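Chapter 6
From Seeing to Reaching: Planning a Grasp in a Lived-In Room

If you have worked through the chapters before this one, you already have a program that can take in a camera view and hand back a list of objects with their positions. That is a fine thing to have, and I hope you took a moment to enjoy it! Now we come to the part where the arm has to do something about that list, and where (I'll warn you kindly) most of my own students begin to lose sleep.

We'll use the Saludo planner all through this chapter, along with the Gramuson controller you set up in Chapter 4. Saludo decides where the gripper should go, and Gramuson works out how to get the joints there, sending fresh commands 100 times a second. Keep those two jobs separate in your mind, and in your files too.

Our first target is a plastic cup standing on a folding table. A see-through cup is a wonderful teacher. The pattern of the tabletop shows through its walls, so a detector that leans too heavily on color may blend the cup into the table, and a depth reading may land on the surface behind it. In Section 6.2 we'll fit a simple upright shape to the rim and the base, and let the planner work from that shape. 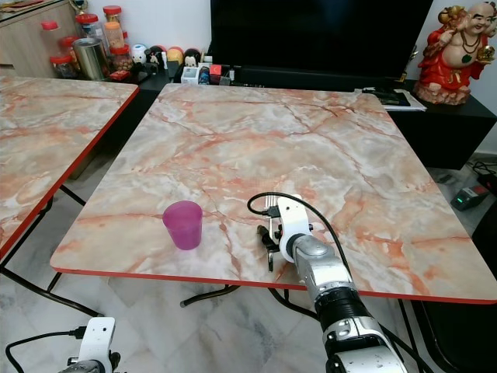

Tomás Quintela, on reading a draft of this section, wrote that he would fit the rim first and leave the base alone until the rim settled, and that he'd lost most of March learning this. I've kept both methods in the exercises, so please try his and see which suits your detector.

Next we add a fork. It lies flat, it shines, and it has a direction, so a position alone won't do anymore: the planner needs an angle as well. It also needs to keep the fingers from bumping the table while they close on something so thin. You'll write a small function called approach_height, which starts the gripper 80 millimeters up and slows it on the way down.

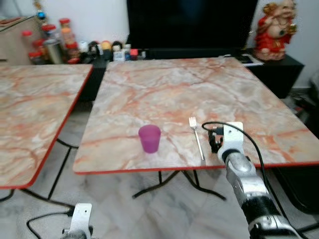
With two objects on the same table, the order of work begins to matter too. Should the arm go for the nearer one, or the one it's surer of? Saludo lets you score both choices, and in Section 6.4 you'll write the scoring rule yourself, run it on the 23 saved layouts in the Davosico folder, and look closely at the ones where your rule and mine disagree.

Before you begin, open the planner settings and check that the table height matches the value you measured in Chapter 5.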